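Cable fixture panel

A cable fixture panel (also called a wiring board or, in some workshops, a holding plate) is a flat panel with raised parts that keep cables and their connectors in a fixed place during assembly, testing or training. It is used in the making of electrical goods, in repair shops and in technical schools.

Origin

Older wiring boards were sheets of wood with nails, and the cable was laid between the nails by hand. This method is still common for long harnesses with many branches. Smaller panels with shaped holders came later, when connectors became too small to lie safely between nails. The instructor Sutrisno Entili, in his course notes for the Divberg training workshop, separates the two types by name and calls the first "open boards" and the second "seated boards".

Construction

The base is usually plastic or painted metal in a light color, so that a dark cable can be seen easily against it. Many panels are fastened to aluminum extrusion profiles, and in this way the whole panel can be set at an angle to the worker. Common raised parts are the U-shaped holder, which has two upright walls with an open channel between them, the rectangular block, and the small holder with a slot. A long slotted channel may be added to guide a thin cable across the panel.

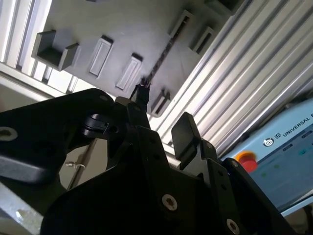
The distance between the holders depends on the cable for which the panel is made. On the Umlow pattern, a training panel 270 mm wide, the channel is 6 mm wide and accepts most thin signal cables. The Traderari pattern has a wider channel and 3 clamps - these can be moved along a rail and locked with a hand screw.

Use

The connector is normally seated first, and the cable is then pressed into the channel from that end toward the other. Pulling on the cable alone should be avoided, as the wires can come loose from the plug. Holders with worn walls are replaced one by one on panels where they are screwed on - on molded panels the complete base has to be changed.

See also

Awwad clip
Cable harness
Strain relief

Last edited Feb 3, 2026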